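This site uses cookies to remember your settings. Accept | Manage preferences

Laundry notes: net bags in shared machines
17 December 2024

Gultberg members who use self-service laundries have asked whether net bags are worth the trouble in large drums. For mixed loads of light clothing, they are. A drum rated at 15 kg has a good deal of free space when it carries a household's weekly wash, and long sleeves, straps and ties wind round one another during the spin. A bag limits the winding and keeps a set of clothes together at unloading.

The method below was written for coin laundries with front-loading machines in several sizes. Sort at the basket, before any money goes in. A rigid basket with open sides is the better choice, as it can be tipped towards you while you sort and holds its shape when half empty.
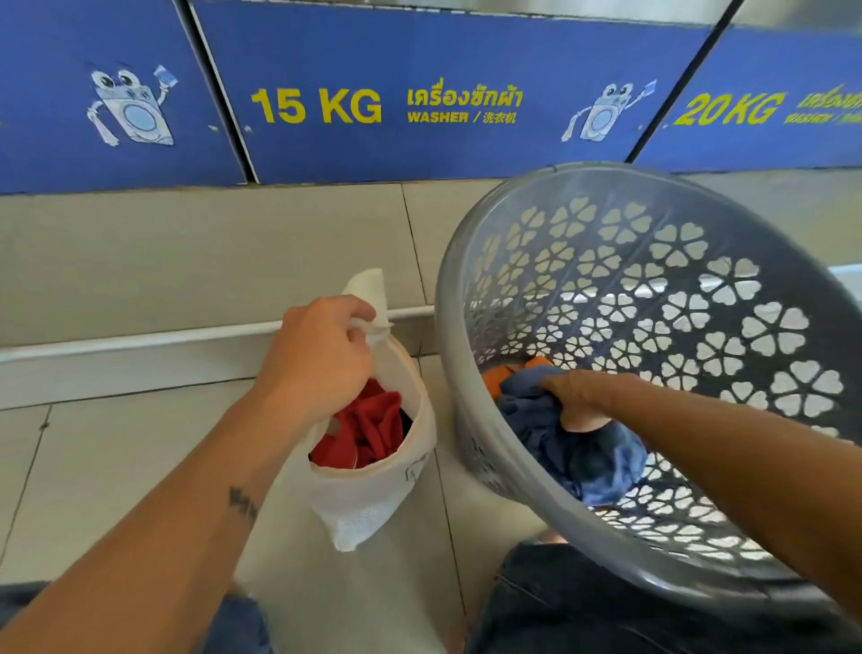

Bag size matters more than bag brand. We compared the Fetoleo medium and the Bastos drawstring, both white polyester. The Fetoleo has the finer mesh and drains more slowly. The Bastos has a wider mouth and can be filled with one hand, but its cord lock slipped in 3 of our test washes until we tied a knot behind it. Either will take 800 g of dry clothing. Past that weight the contents pack into a ball, and the middle of the ball rinses poorly.

Filling order

1. Empty all pockets and close zips and hooks. An open zip will cut mesh within a few washes.

2. Separate darks from strong colours. Reds and oranges that have not been washed before go in a load of their own – a net bag does nothing to hold back dye.

3. Turn printed and dark garments inside out. Shake each one before it goes in, and do not roll or fold it.

4. Hold the mouth of the bag open with both hands and let the heaviest garment drop to the bottom. Add lighter pieces on top and stop at two thirds full.

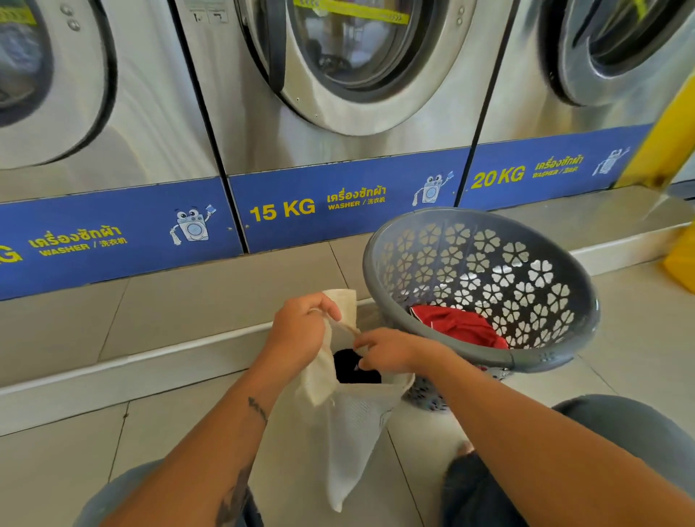 Choosing the drum

Go by dry weight. Weigh the full basket at home on a luggage scale and subtract the basket (ours is 500 g). Bagged clothing needs more room to move than loose clothing, so a load near the limit of the 15 kg machine should go up to the 20 kg.

Place bags on opposite sides of the drum. A single heavy bag will throw the spin out of balance, and many machines respond by cutting the spin speed – add a towel or two if only one bag is being washed.

Dose detergent for the whole load and ignore the number of bags. Powder should not be put inside the mesh. The Cistis liquid we used left no residue at the lower end of its dosing range.

The printed version of this method is leaflet 2877, revised in March.

Related items
Drying racks for narrow balconies
Removing limescale from a steam iron
Care labels: the drying symbols
Mending a torn drawstring channel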